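Maison & Bricolage | Le grand récit

Ma vie au comptoir de la quincaillerie

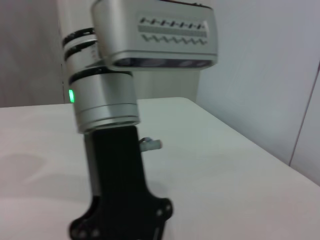 De petits trous ronds dans une pièce noire mate.

J'étais venue pour une vis. Une seule ! Celle du couvercle de ma boîte aux lettres, tombée dans les graviers un matin de vent et jamais retrouvée. J'avais dans ma poche sa petite sœur, celle qui tenait encore l'autre charnière, enveloppée dans un ticket de boulangerie, et je comptais repartir en trois minutes. Je suis ressortie une heure et quart plus tard avec ma vis, un rouleau de ficelle à rôti, deux patères en laiton et une théorie complète sur les joints de robinet (je vous l'épargne, enfin, pas tout à fait, on y viendra).

La quincaillerie Sison se trouve à 800 mètres de chez moi, en descente à l'aller, en montée au retour, ce qui compte quand on a acheté du ciment. J'étais passée devant des années sans entrer. La vitrine me faisait un peu peur, il faut dire : un empilement de cocottes, de pièges à souris, de thermomètres de jardin et de paillassons, le tout sous un store jaune que le soleil a mangé par bandes. Je pensais qu'il fallait connaître le nom des choses pour avoir le droit de pousser la porte.

Et justement, on ne connaît jamais le nom des choses. C'est ce que j'ai compris ce jour-là en faisant la queue derrière un monsieur qui demandait « un machin pour que ça ne fasse plus clac ». Rowena Cruzado, derrière le comptoir, n'a pas levé un sourcil. Elle a demandé : « Clac en ouvrant ou clac en fermant ? » Il a réfléchi. En fermant. Elle est montée sur son escabeau et elle est redescendue avec une pastille de feutre.

J'étais conquise.

Le vocabulaire du bidule

Depuis, je tiens une liste des demandes entendues au comptoir. Une dame voulait « le contraire d'un crochet ». Un adolescent cherchait « du fil, mais du fil sérieux ». Un homme très élégant, manteau camel, a passé cinq bonnes minutes à mimer une pièce de chasse d'eau, avec le bruit, et je peux vous dire que l'imitation était remarquable. Chaque fois, Rowena pose une question, puis une autre, comme un médecin de famille qui palpe un ventre. Où est-ce que ça va ? Ça porte du poids ? C'est dehors ? Il y a des enfants ?

« Les gens s'excusent tout le temps, me dit-elle en rangeant des équerres. Ils arrivent, pardon, je n'y connais rien. Mais moi je ne vous demande pas d'y connaître quelque chose, je vous demande d'apporter la pièce cassée. »

Apporter la pièce cassée : si vous ne retenez qu'une chose de cet article, gardez celle-là. Une photo, ça dépanne, mais sur une photo on ne voit jamais la taille. Un boulon de huit y ressemble à un boulon de dix, et un boulon de dix ne rentrera pas dans le trou d'un boulon de huit, même en lui parlant gentiment (j'ai essayé). Si la pièce refuse de venir, posez au moins une pièce de monnaie à côté avant de la photographier. Ou faites comme mon voisin, qui a débarqué un matin avec la porte entière de son buffet sous le bras.

Le mur aux tiroirs

Il faut que je vous parle du mur. Il occupe tout le fond de la boutique, du sol au plafond, et il compte 2 235 tiroirs. Le chiffre est de Rowena, qui a refait toutes les étiquettes l'hiver où elle a repris l'affaire et qui en garde, dit-elle, un souvenir dans le poignet. Des tiroirs en bois, de la taille d'une brique, avec un petit bouton de métal et, vissé sur chaque façade, un exemplaire de ce qu'il y a dedans. Un piton, un gond, une rosace, un écrou papillon. On cherche avec les yeux avant de savoir lire.

Le meuble vient d'une ancienne mercerie, Plirnura, qui faisait l'angle de la place et qui a fermé quand j'étais petite. Ma grand-mère y achetait ses boutons de culotte. Je crois bien me rappeler le bruit des tiroirs, ce frottement un peu sourd suivi d'un petit toc, mais il est possible que je me l'invente, on s'invente beaucoup de choses sur les boutiques de son enfance. En tout cas le toc est toujours là. Dans un des tiroirs du bas, il reste une poignée de boutons en nacre que Rowena n'a jamais voulu déplacer, coincés entre les chevilles à expansion et les crochets X.

Mon tiroir préféré porte une étiquette au crayon : « divers utiles ». Je n'ai pas encore osé l'ouvrir.

On vend à l'unité ici, et c'est là que je deviens pénible dans les dîners. Parce que bon, qui a besoin de cinquante vis à tête fraisée ? J'en ai chez moi, des boîtes de cinquante dont j'ai utilisé quatre. Elles dorment dans un placard, et le jour où il m'en faut, elles sont trop courtes. Au comptoir, ma vis de boîte aux lettres m'a coûté 60 centimes, rondelle comprise, dans un petit sachet de papier kraft sur lequel Rowena a noté le diamètre et la longueur. J'ai gardé le sachet. La prochaine fois, je saurai quoi demander. (La prochaine fois, j'aurai perdu le sachet, mais l'intention est là.)

Petite leçon de joints, comme promis

Revenons à nos robinets. J'avais dans ma cuisine une goutte. Une goutte patiente, nocturne, qui tombait dans l'évier avec la régularité d'un métronome, et contre laquelle j'avais adopté la stratégie de l'éponge : on met l'éponge dessous et on n'entend plus rien. J'ai vécu avec l'éponge pendant tout un printemps.

Or sur mon vieux robinet à deux têtes, le coupable était un clapet en caoutchouc grand comme une pièce de monnaie. On coupe l'eau. On ouvre le robinet pour le vider. On bouche la bonde avec un chiffon, et là je vous supplie de m'écouter, car j'ai perdu une petite vis de croisillon dans le siphon et j'ai dû démonter le siphon, et ce qu'il y a dans un siphon ne regarde personne. On dévisse la tête, on sort le vieux joint, on l'apporte à la boutique dans un mouchoir, on rentre avec le même en neuf, on remonte. J'ai mis une matinée. Quelqu'un de normal mettra un quart d'heure.

Ce que je n'avais pas prévu, c'est la joie. Une joie idiote, disproportionnée ! J'ai fait couler l'eau, j'ai fermé, j'ai attendu, penchée sur l'évier comme sur un berceau. Rien. J'ai appelé ma sœur. Elle a dit « c'est bien », de la voix qu'elle prend avec son fils quand il lui montre un caillou.

Après, je n'ai plus su m'arrêter. La poignée de la salle de bains, la tringle du salon qui penchait depuis l'emménagement, le pied du canapé. J'ai appris à chercher les montants dans une cloison creuse en toquant avec le doigt replié, l'oreille collée au mur, sous le regard inquiet du chat. J'ai appris qu'il y a des chevilles pour le plâtre, d'autres pour la brique creuse, et que se tromper donne un trou de la taille d'une prune. J'ai aussi appris à reboucher un trou de la taille d'une prune.

Celles qu'on a perdues

Il y avait trois quincailleries en ville quand mes parents se sont installés. Ravwood, près du pont, est devenue une agence immobilière, et on devine encore l'ancienne enseigne sous la peinture quand il pleut. Flinduvari, plus haut, vendait surtout de l'outillage de jardin et des graines au poids. Mon père y a acheté la bêche dont je me sers toujours, avec son manche en frêne changé deux fois. Est-ce encore la même bêche ? Débat ouvert dans la famille à chaque Pâques.

Je ne vais pas vous faire le couplet du petit commerce, vous le connaissez par cœur, et puis j'en suis. Moi aussi j'ai commandé des ampoules en pyjama. Moi aussi j'ai poussé des chariots géants dans des allées grandes comme des hangars, en cherchant quelqu'un à qui demander où se trouvait quelqu'un. Il m'arrive encore d'y aller, d'ailleurs, pour des planches ou des sacs de terreau que je ne me vois pas remonter à pied.

Seulement, une boutique où l'on peut poser un objet cassé sur le comptoir et dire « je ne sais pas », je n'en connais plus beaucoup. Le cordonnier, encore. La dame des retouches. Rowena le dit autrement, elle trouve que j'en fais des tonnes : « Tu es romantique parce que tu n'as jamais fait l'inventaire. » Elle le fait en avril, son inventaire, avec une balance pour peser les clous, une radio et des réserves de réglisse. Je lui ai proposé mon aide. Elle m'a regardée un moment – on s'était tutoyées sans prévenir au troisième joint – puis m'a confié les ficelles, qui sont, je suppose, le rayon où l'on peut faire le moins de dégâts.

J'ai donc passé une après-midi dans la ficelle. Sisal, jute, chanvre, coton ciré, celle pour les tomates, celle pour les saucissons, et le cordeau de maçon rose vif que les clientes achètent pour les paquets cadeaux. Pendant ce temps-là, la clochette de la porte n'arrêtait pas. Une jeune femme est entrée avec un pied de lampe, un monsieur voulait faire doubler une clé si usée qu'elle ouvrait, disait-il, « par politesse ». Deux enfants ont demandé le prix de l'aimant de la vitrine, sont ressortis tenir conseil sur le trottoir, sont revenus, ont étalé leurs pièces jaunes. Ils ont eu l'aimant. Ils l'ont testé sur tout, y compris sur l'escabeau, y compris sur moi.

Quelques habitudes que j'ai prises

J'ai maintenant un bocal à confiture pour les vis orphelines, et je le renverse sur un plateau avant chaque achat : une fois sur deux, la bonne est dedans. Je garde un mètre de couturière dans mon sac. J'écris les dimensions tout de suite, sur la main s'il le faut, depuis la malheureuse histoire de l'étagère dont j'étais certaine de me souvenir. Et je n'y vais plus le matin à l'ouverture, c'est l'heure des artisans, ils savent ce qu'ils veulent et ils sont garés en double file. En fin d'après-midi on a le temps, et quelquefois du café.

La boîte aux lettres ferme très bien, merci. Il lui faudrait un coup de peinture. J'ai demandé à Rowena ce qu'elle me conseillait et elle m'a répondu : « Apporte la porte. »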